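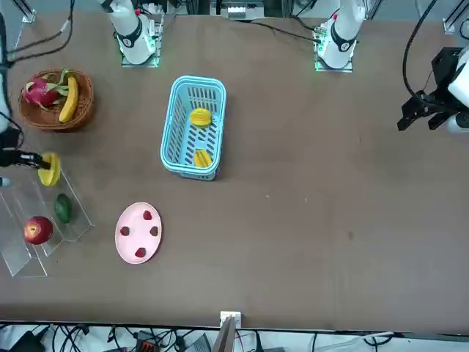

Fig. 5. Two-arm fruit station during a run, right gripper at the display rack. Both base lights green.

Section 7. Starting a shift at the fruit station

Read this even if you packed fruit by hand at Stamthorpe for years. The arms have not heard of you.

Before you start

1. Sign on at the Jemal panel with your own number. Shift lead Mirsad Petek can tell when 16 people have signed on as Mulugeta Kumsa.

2. Check the lights on both bases. Green means the arms are powered and may move. It does not mean they like you.

3. Set out the wicker basket, the blue slotted basket, the pink plate and the clear rack. Keep the right half of the table clear.

4. Load the fruit. Strawberries go on the plate, one layer, with space between them. Star fruit goes in the blue basket.

NOTE: The pattern you lay the strawberries in is up to you. Estela Mansilla spent most of July trying to get a rule for this and was told to use her judgment, so we are passing that along.

Running

5. Step back behind the floor line and press START. The arms take roughly a minute to find their place.

6. Watch the first pick at the rack. If a gripper closes on fruit and the fruit gives, press HOLD and lower the grip setting by one.

CAUTION: Do not reach in to straighten an apple. Press HOLD first, every time, including the time you are sure.

CAUTION: Cables run across the floor under the front edge of the table. Walk around. Do not tidy them, however strongly you feel about it.

7. Log each bruise under code 2118. Packers used to eat the bruised ones. They are now data - please put them in the tray.

What is still your job

Judging ripeness, refusing bad crates and answering the phone. Lifting and placing belong to the arms. The hourly count has gone from the wall, and your name is no longer next to it. Breaks stay where they were. The arms do not take one, and you are not expected to keep them company.

For faults the panel can't name, call Yeshi Wolde. Have the fault time ready.

Revised 18/08/2025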